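Gridley Junior Livestock Show

The Gridley Junior Livestock Show is a yearly show for young people who raise cattle, sheep and hogs, held each September on the old Fitzgerald pasture just outside Gridley. It began in 2000 with 17 exhibitors and a good deal of borrowed fencing.
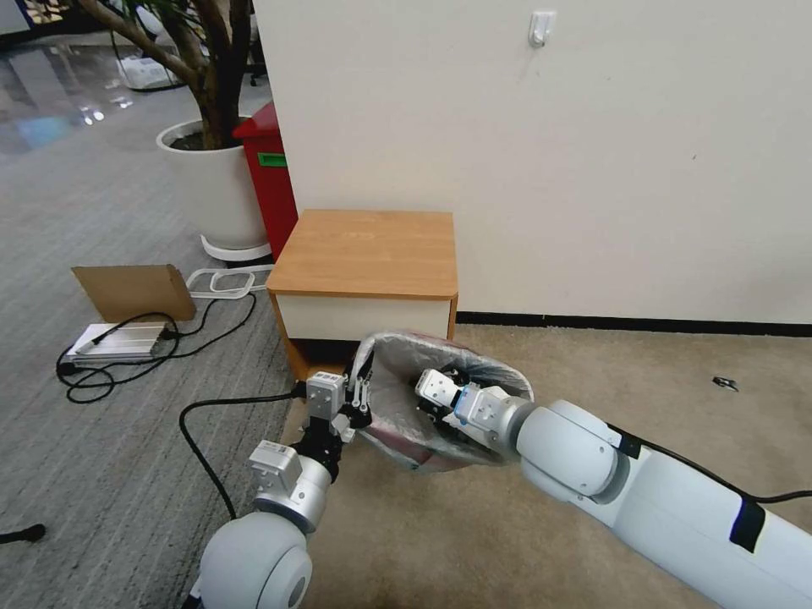
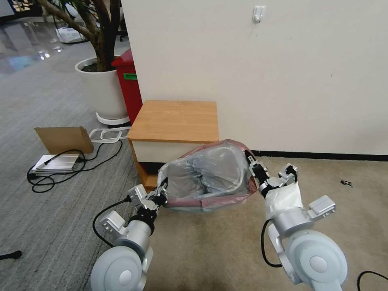
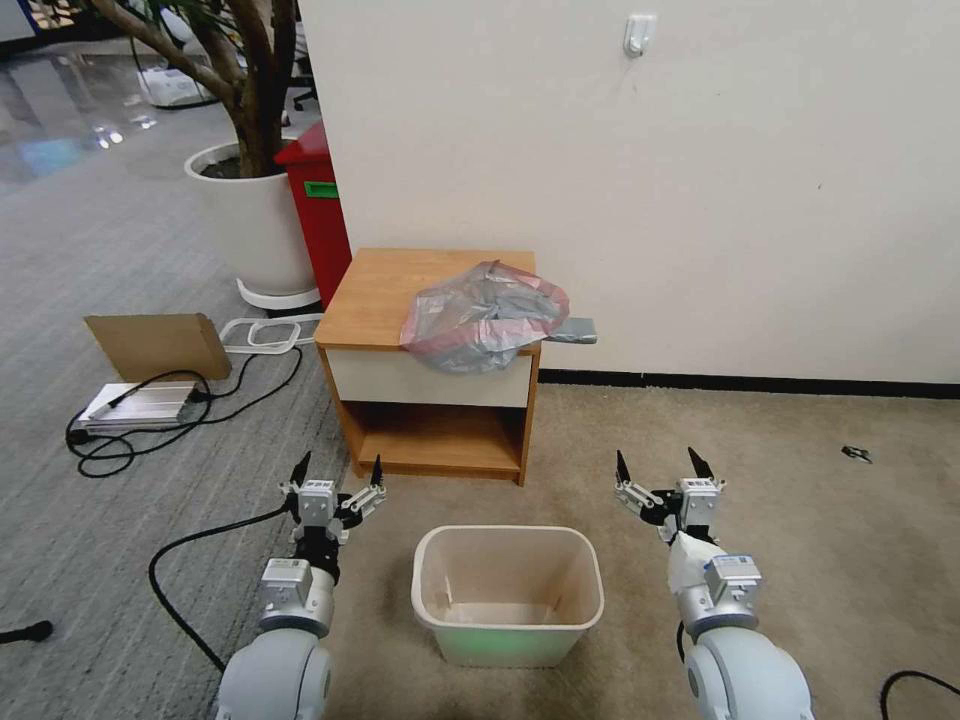 The first show was the idea of Dymphna Tully, a sheep breeder who felt that farm children in the area had to travel much too far to get into a ring, and who judged nearly every class herself that year, lunch break included. Tadeusz Domański took over as superintendent in 2022 and added a beginner class for children showing their very first animal, which has been a great favorite with grandparents ever since.

Classes are split by age and by breed, and showmanship is judged apart from the animal, so a patient child with a plain steer still has a fair chance at a ribbon. The top senior exhibitor receives the Dumeck Cup, a rather dented silver piece that goes home with the winner until the next show.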